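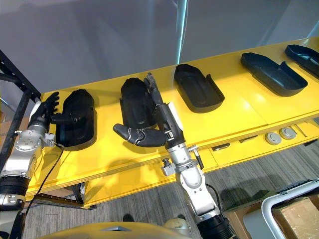
# Chapter 13: Deciding What to Do Next

If you have worked through the chapters on seeing and gripping, you already own most of the pieces a robot needs to move something from one spot to another. You can find a tray on a shelf, guess which way up it is, and close a hand on it without (we hope!) sending it across the carpet. What you don't yet have is the bit in the middle, the part of the program that looks at a row of trays and says "that one, with this hand, now", and it is my favourite part of the whole subject.

We call it the task planner. The one we shall build is named Sisau, and it began life as a short script by Jinlong Feng, who was tired of writing every move out by hand. Sisau keeps a list of the things it believes about the world, such as "tray two is on the shelf" or "the right hand is free", and each action it knows may only begin when certain of those beliefs hold.
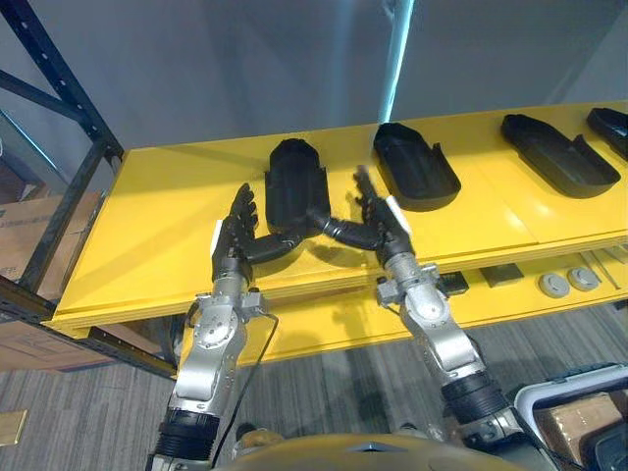 Beliefs go stale, of course, and a good deal of this chapter is spent on that problem. A tray may sit a little further along than the list claims, or a finger may nudge its neighbour on the way in. In section 13.2 we'll have the planner ask the camera for a fresh look before each grasp, and in section 13.3 we'll work out what it should do when the answer is a surprise.

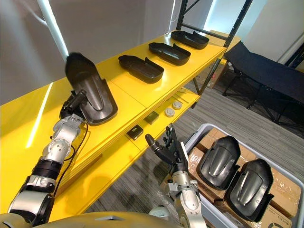 *Figure 13.3. The left hand holds one part upright over the shelf while the right hand stays open.*

Using two arms makes all this richer and a good deal fussier. With small parts you can often let each arm keep its own plan, and simply stop the two from reaching into the same space. Large parts won't allow it, and both arms must then follow a single shared plan, step for step.
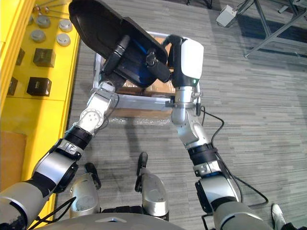

*Figure 13.4. Both arms on one large shell, above a cardboard box.*

Before you read on, open the practice log that goes with this chapter. It holds 1,722 planned actions, and you'll want the first 1,000 for the opening exercise. Keep the rest aside until section 13.5, when we come to testing.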